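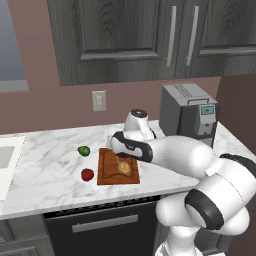
Notes for the Pumbridge open day, Intro to Automation

Okay, so you all have the visit on your calendars, and I want you to show up with a few ideas in your heads (and a pencil!). Kulap Kaewmanee is running the demo and she'll be working in the simulated kitchen, so everything you watch is rendered, arm included. I love this part, because you can stop the arm halfway through a reach and just look at it.

Two words to know before we go. A link is one of the rigid pieces of the arm. A joint is where two links meet and move, and on this arm the black bands make the joints easy to find.

Watch what the gripper does near an edge. Coming straight down over a flat board is one problem, and getting fingers inside something with raised sides is another. Where would you plan the approach from?
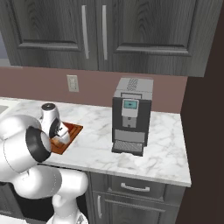

Fig. 2. Gripper fingers down in the tray, coffee machine behind.

For next class, pick one reach and sketch it in 6 steps, then write 100 words on the step you'd worry about most. Messy sketches are fine! Give them to me or to Sombat Nakpan.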